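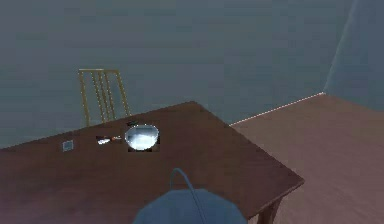

Table task, start pose, gripper empty. Bowl, small utensil, and the flat square thing off to the left.

Thread: Do we need written rules for sim evals before anyone reports a number?

ruth_e
OK so I've been putting this off, but after Thursday's call I think we have to write it down. We're comparing policies on the table scene and everybody has their own idea of what a fair run is. I went through the logs for the last batch, 184 episodes, and I honestly couldn't tell which ones had been restarted by hand. Some people restart when the arm gets stuck, some let it time out, and one person (you know who you are, I still like you) was restarting whenever the first grasp looked bad.

My draft, please pick it apart:

Fix the seeds before you run anything and post them in the thread.
No manual restarts. A stuck arm is a failed episode.
Save the start view for every episode, same angle the policy gets.
Success gets decided by the checker script. If you disagree with the script, file it, don't overrule it.
Report failures by type along with the success rate.

I'd like this in place before we start on the Ustitz scenes in July.

pkolar
Yes to all of it except the restarts. Physics blowups happen! Last month I had a bowl shoot off into space on step one, before the arm had moved at all. Counting that against the policy is silly.

ruth_e
Fair, but then who decides what's a blowup? If it's you, at your desk, looking at your own policy's run, we're right back where we started.

pkolar
I mean, you can tell. It's a bowl in orbit.

Svenja Fröhlich
You can tell with the orbit one. You can't tell when an object slides a few centimeters during settling and the grasp misses by that much. At Lecomte we had a check that ran before the policy got control: let everything settle, compare object poses to the saved layout, and throw the episode out if anything had moved past the tolerance. It happened automatically, and the discarded seed was logged with the rest. I'd put that in as a rule and then keep Ruth's no-restart line exactly as it is.

pkolar
OK that I can live with. What tolerance?

Svenja Fröhlich
We used 7 mm. I wouldn't defend it to the death, but pick something and leave it alone for the whole comparison.

gantrygoblin
Going to be the grump here. You're writing five rules for a table with a bowl on it. My group runs Gresum with basically no process and we catch problems by watching videos. Every rule you add is something a new person has to read before they can run their first eval, and they won't read it.

ruth_e
How many videos do you watch though? For real?

gantrygoblin
A sample. Maybe the first few and then whatever looks weird in the plots.

ruth_e
See, the weird-looking plots aren't my worry. Mine is the plot that looks great! We had 1583 episodes in the spring comparison and had to toss 708 of them when we found out the checker was passing any run where the gripper ended up near the target. Near! It wasn't holding anything. The curve was beautiful.

gantrygoblin
Ouch. OK, that's a checker bug though, and I'm not sure your rules would've found it.

Svenja Fröhlich
The failure types might have. If the checker has to say "never grasped" or "dropped" or "wrong object," it has to look at contact at some point. A plain pass/fail lets you skip that.

tmb_lab
Can I add one? Please write the instruction text down word for word with the start view. Take the picture at the top. If my prompt says "pick up the object next to the bowl," do I mean the utensil or the dark little thing behind the rim? I can't even tell what the dark one is from that angle. Two people on my team would score that differently and both would be sure they were right.

ruth_e
Oh that's a good one. Adding: exact instruction string, plus the target's object ID from the scene file, so the checker isn't guessing from words.

pkolar
And does the robot fail if it bumps the bowl on the way? I never know.

ruth_e
I'd say log it separately. Success on the task, plus a side flag for anything non-target that moved.

gantrygoblin
That one I'd fail outright. On real hardware it's a glass bowl and now you're sweeping.

Svenja Fröhlich
A light touch and a knock off the table are pretty different though. Flag it with the displacement and people can set their own cutoff later. The Vimar runs do it that way and I haven't had a complaint yet.

gantrygoblin
Still say fail it, but fine, as long as the flag goes in the main table and doesn't get buried in an appendix.

ruth_e
Main table, agreed. I'll post version two tonight with the settling check, the instruction string and the bump flag. pkolar, can you send me the seed for your orbit bowl? I want it for testing the check.

pkolar
Sending it now. It's kind of my favorite seed.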